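Nernevden unit lettings: frequently asked questions
Last updated 23 Feb 2020

What do the units consist of?
Each unit is a single open workspace with a lockable store at the rear. Partitions are non-structural and may be moved with written consent. Floor loading and door clearances are given in the schedule attached to your licence.

What is the minimum term?
Three months, then month to month. Notice is one calendar month in writing to Seema Rawat at the lettings office. Notice given by telephone is not accepted.

What does a unit cost?
The standard rate is £1399 per month, excluding electricity. A returnable deposit of £1000 is payable on signing. Replacement access fobs are charged at £100 each, including fobs reported lost and later found.

Can I fix shelving or equipment to the walls?
Freestanding shelving needs no consent. For anything fixed, send a sketch showing the fixing points to Narendra Katiyar before drilling. Holes must be filled and painted white at the end of the term. 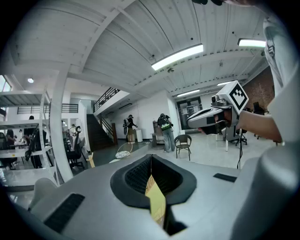 Lighting in the shared workspace is switched by zone from the panel beside the store corridor. The last licensee to leave a zone switches it off. Elongated fittings supply the general light, and those hung beneath the corrugated ceiling can only be reached with access equipment, so a failed tube or driver should be reported to the office and left alone. Quote the zone letter and the position of the fitting relative to the nearest doorway. Licensees must not hang banners, cables or extraction ducting from the ceiling beams.

Can I bring in my own task lighting?
Yes. Portable lamps must carry a current electrical test label. Clamp lamps may be attached to benches only.

Is the workspace heated?
Background heating runs from October to April. Portable fan heaters are not permitted. Oil-filled radiators are allowed inside the units, one per unit, and must be switched off at the wall overnight.

Where do visitors leave bags?
Visitors may keep bags with them or use the lockers by reception. Bags must not be left on the floor in a marked walkway. Locker keys are returned the same day.

Who deals with deliveries?
Pallets are received by Satish Mittal at the Hurutdale Road gate. Parcels go to reception and are held for three working days. Mark everything with the licensee's name and unit number.

How do I dispose of packaging?
Flatten cardboard and place it in the cage next to the gate. Foam, shrink wrap and timber offcuts go in the general skip. Paint and solvents must be taken off site by the licensee.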